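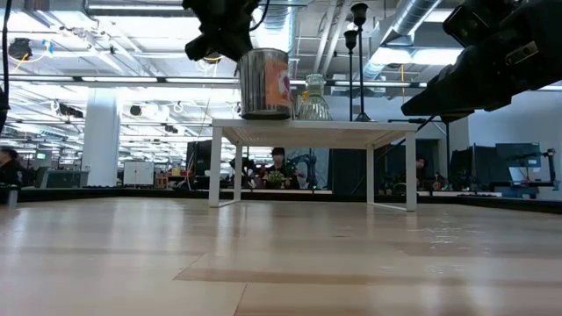 I have been reading toy descriptions again, which is bad for me. My niece turns four in August and I was put in charge of the present from our side of the family, so for two weeks I've had tabs open on every learning toy sold in this country, and I have opinions.

The one everybody keeps recommending is the Wistier Story Dog. It's a plush dog with a speaker in its belly. You press a paw and it talks. You press the other paw and it sings. According to the box it "grows with your child", and I'd like to know how, because it has the same 268 phrases in it on the day you buy it as it will on the day it goes to the op shop. There's an app that goes with it. The app lets you put the child's name in, and then the dog says the name in a voice a bit different from the voice it uses for everything else, like an airline reading out a flight number.

I borrowed one. A friend's kids had gone off theirs and it was sitting in a cupboard with the batteries out, so I took it home for a fortnight to see what the fuss was about. I'm an adult without a toddler in the house, so take all this as you like. But I did sit there one night after tea pressing paws and writing down what came out, and I gave up at 123 because it had started repeating the one about sharing. It's very keen on sharing. It also says "You're so clever!" no matter what you press, including when you press nothing and just knock it off the couch.

That's my main complaint about the whole category. The praise comes free. A kid puts the triangle in the triangle hole and the thing cheers. A kid whacks the triangle on the floor and the thing cheers. At some point we all agreed to call this educational, and I'd love to see the evidence. I've looked on the Wistier box for it. It says "developed with learning in mind", and you could say the same about a wall.

To be fair to the dog, it's well made. The seams held up and the battery door has a proper screw. The volume has two settings, loud and slightly less loud, but at least there is a switch. I've handled worse. The Drellari talking globe, for one, has no switch at all, and it will tell you about penguins at six in the morning if a truck goes past.

Next on the list was the Gellgate Busy Garage. This one is a plastic car park with a lift, a ramp and a petrol pump that makes a glugging noise. I don't mind it. The lift works by a crank, and a child has to turn the crank, and if they stop turning, the lift stops. I have more time for that than for anything with a paw. What I do mind is the list on the back of the box, where every ordinary thing a kid might do with a toy car has been given a long name. Rolling a car down a ramp is "early physics exploration". Parking it is "spatial reasoning". Lending it to your brother would be a breakthrough in diplomacy, I suppose.

The price bothers me too. You can get a ramp by leaning a cookbook on a cushion. My own brother and I had a garage made out of a fruit box with the side cut down, and it was a terrible garage and we used it for years.
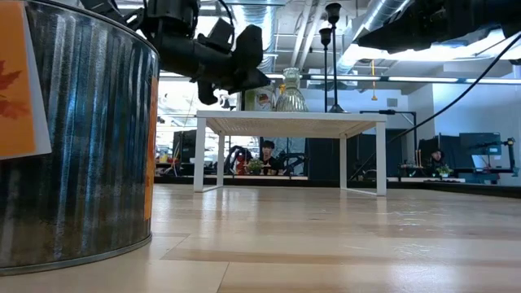
Then there are the sets, which is where I lost a whole evening. Niazi do a nature one, with four themed packs for the year, and you're meant to swap the bits over when the season changes. I can see the appeal for people who like a shelf to look nice. My trouble is with the northern idea of it, because the autumn pack is nothing but red and orange leaves, and where my niece lives the trees drop bark and not much else. I don't object to leaves. Put an orange card with a dark red maple leaf on the side of a metal bucket and you've got autumn sorted, and a bucket into the bargain, which any four-year-old would take over the pack. She'd fill it with gravel and tip it out on the path until someone came and stopped her. The Niazi people have laminated activity sheets telling you to "invite your child to notice the colours", as if kids go about with their eyes shut until we send the invitation.

I asked in a parents' group whether anyone's child had stuck with any of these past the first month. I got a lot of replies and hardly any of them answered the question. People said their kids loved it at Christmas. People said it was great value on special. One woman said hers still played with the Story Dog every day, and then a bit further down it came out that he'd taken the speaker out and was using the dog as a pillow. I've got no quarrel with that. It's a nice pillow.

A couple of people told me I was overthinking it, and that it's only a toy. Fair enough, but the box doesn't say it's only a toy. The box says literacy, numeracy and emotional growth, ages 3 and up. If they want to sell me a noisy dog, they can call it a noisy dog and I'll judge it as one. I might even buy it.

So where have I landed? I haven't, fully. The dog is out. I took it back with the batteries in a separate bag, and my friend put it straight back in the cupboard. The globe was never in. I keep going back to the garage on account of the crank, though I'm waiting to see if it gets marked down before the party, and I refuse to pay extra for the version with lights and a siren. My sister says to get wellies and a torch. She has a point about the torch, as my niece got hold of mine last visit and spent most of the night under the kitchen table with it, checking for possums.

If you own the garage and the lift has snapped, please tell me in the comments, and tell me how long it took. I'd also like to hear from anyone who has found a talking toy that stays quiet when a kid gets something wrong. I don't think there is one, but I'm happy to be shown.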